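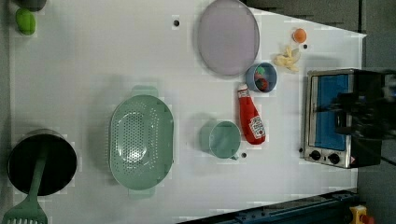 *Gunau, June*

# Renting a cargo bike with the Jorari app

I put off trying the cargo bikes for ages, mostly because I figured I'd tip one over in front of a bus stop. Now I take one every time I do the big grocery run, so let me walk you through it!

1. Open Jorari and tap the filter button at the top of the map. Pick **Cargo**, otherwise you'll get the regular bikes too (they look identical on the map, very annoying).
2. Tap a bike and check the battery. I won't go below 20 percent, not with the hill up to Tedach.
3. Hit **Hold**. You get 12 minutes to walk over. If you're late, the bike goes back on the map and you have to start again.
4. Scan the code on the rear fender. The lock pops open with a pretty loud clunk.
5. Load the heavy stuff first, low and toward the back of the box, *before* you flip up the kickstand. My neighbor Ferenc Borbély did it the other way around and chased oranges down Asante Street.

Take the first corner slowly. The front wheel is way out ahead of you and it feels odd for a block or 2, then you stop noticing.

To finish, park in a marked cargo bay, push the lock closed and wait for the **Trip ended** screen. I once walked off without checking and paid for my whole lunch break.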